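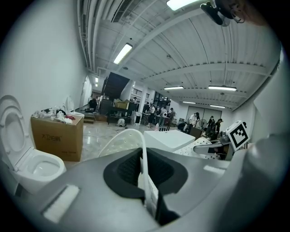

A toilet with its seat and lid raised, and the cardboard box beside it serving as a table.

There is a moment in every bathroom renovation when the box the toilet came in becomes the most useful piece of furniture in the house. You put a cloth on it, then a bag of something, then your coffee, and before long you can't imagine how you ever got along without it. Mine stood in the upstairs hallway from the end of October until well past the point where my family had stopped asking about it, and I was sorry to see it go.

I bring this up because I have spent a good part of this year thinking about toilets, more than I ever expected to, and the person I blame is Piroska Somogyi. Piroska has been fitting bathrooms for most of her working life, first with her uncle and now out of a narrow shop called Trasadura, where the front window has three pedestal sinks in it and a very large fern. I went in to ask about a seat that wouldn't stay up. I came out two hours later with a notebook full of things I hadn't known, and an invitation to come along on a job.

"Lift the lid first," she told me that afternoon, when I asked how a person ought to shop for a toilet. "Everybody looks at the shape from across the room. Go over and lift the lid, then lift the seat, and leave them both up and walk around the shop for a while. If they're still up when you get back, we can talk about the shape."

The trouble with my own seat was the wall. Whoever had put our old toilet in had set it a little too far back, so the lid stood almost perfectly straight and came down with a crack whenever a truck went by. We had lived with this for nine years. My husband had learned to hold it with one knee. Piroska came over, looked at it for as long as it takes to say so, and asked whether we were fond of the tiles.

We were not fond of the tiles.

So began our renovation, and with it my education. The first lesson was in boxes. A toilet arrives in a much bigger carton than you think it will, and there are smaller parcels riding along inside it or strapped to the outside — the seat, the bolts, the inlet valve, the little rubber pieces that look like nothing and that you will turn the house upside down to find. Piroska's rule is that the box stays in the room until the last screw is covered. Everything small goes on top of it and nothing small goes on the floor. White plastic bags are the great enemy here, she says, as a white bag on top of a white cloth can hide a washer for days, and she keeps a scrap of red cloth in her own kit for exactly that purpose. Whatever is needed next gets laid on the red.

I have since taken up the red cloth for baking, and for taxes.

The second lesson was in looking at the bowl. I had always supposed that one bowl was much like another, and that the differences were a matter of fashion, round or oval, tall or squat. I was sent off to Cilovgate, the big showroom out past the rail yard, where Tipene Doolan has been selling bathroom fixtures long enough to have sold some customers the replacement for the replacement. He walked me down the row with great patience. An oval bowl gives a grown person more room and takes more room from the bathroom, so he makes everyone measure from the front edge to the door before he'll discuss it. He had me run my hand under the rim. He talked about how much water stands in the bottom, and where, and why a shallow pool means you will want a good brush.

"People spend longer choosing the towel hooks," he said, a little sadly.

I spent 200 dollars more than I had meant to, and I chose a plain white one, glossy, with a seat that lowers itself. I did ask about colors. Tipene has a soft spot for the old avocado greens and told me about a couple who drove a long way for a matching tank lid, but he agreed that white is kind to whoever has to clean it. You can see what you're doing.

The third lesson was Krisztina Dobos's, and it was about time. Krisztina is Piroska's fitter, a cheerful woman who hums, and she put ours in over a morning and then would not let us use it until supper. She set it in place, checked it with a level, took it out again, moved something I couldn't see and set it back. She did this so many times that I went down and made soup. When I came up again she had the lid and the seat standing open against the wall and was sitting on the edge of the tub with a sandwich, watching them.

"They're staying up," I said.

"So far," said Krisztina.

They have stayed up ever since, trucks and all. The new tiles are a soft gray, the towel hooks came from a drawer in the basement, and the door clears the front of the bowl by 5 inches, which Tipene tells me is plenty. The box finally went out with the recycling, flattened and tied with string. I've put a small stool where it used to be. It holds a cup of coffee perfectly well, but it's too low, and there is nowhere on it for the cloth.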